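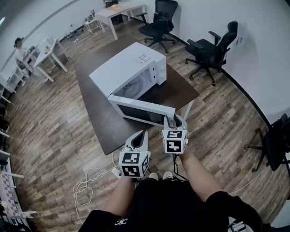
Our group went out to Lornberg in June to see Skandasard, a company that records people doing household jobs with hand-held grippers so that robot arms can be trained on the results. We had asked to hear about faults, and most of the morning went to one.

The site is a single long room with a plank floor. Operators stand at tables and repeat short tasks: open a microwave door, close it, move small items from one spot to another. Each finished attempt is an episode. The project we were shown, Piras, had 1804 episodes on the books when the trouble came up. Of those, 532 had to be thrown out.

The fault was in the right gripper of one pair. Its cable had worked itself partway out of the connector, and whenever the operator reached forward at full stretch the signal for the jaw opening dropped for a moment. The software filled each gap with the last good value. On the screen the jaw looked shut and steady, so the episodes passed the automatic check.

It came to light when the first batch was run on an arm at Nitadau, the partner lab. The arm closed its fingers short of a microwave door and carried on with the pulling motion, holding nothing. On the fourth try it caught the corner of the door and dragged the appliance toward the edge of the table before a technician hit the stop. There were no injuries. The microwave was written off.

We asked why it took so long to find. The staff said they had looked at the arm first, then the training, and left the recordings until last. They lost 4 working days that way.

Changes made since:

The cable is now clamped to the gripper body and given a tug test at the start of each shift.
Any gap in the jaw signal stops the recording with a loud beep.
One episode in every batch is watched from start to finish by a person.
The lab bolts down any appliance it uses for a trial run.

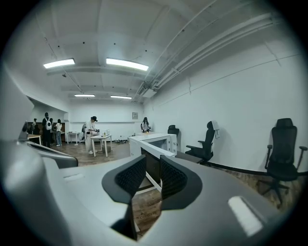 The Lornberg room from one of the hand-held grippers, with people at the tables further back.

After the talk we were let loose on the floor. A few of us tried the grippers, which are heavier on the wrist than they look. We also asked about leads on the floor, as tripping is the more ordinary risk in a place like this. The answer was that cable covers are on order and that operators are told to keep their feet still during an episode. Several of us thought that was the weakest answer of the day.

The company plans to re-record the lost episodes and take Piras up to 3000 before it goes back to the lab. We have asked for a copy of the fault report and will put it in the members' folder when it arrives.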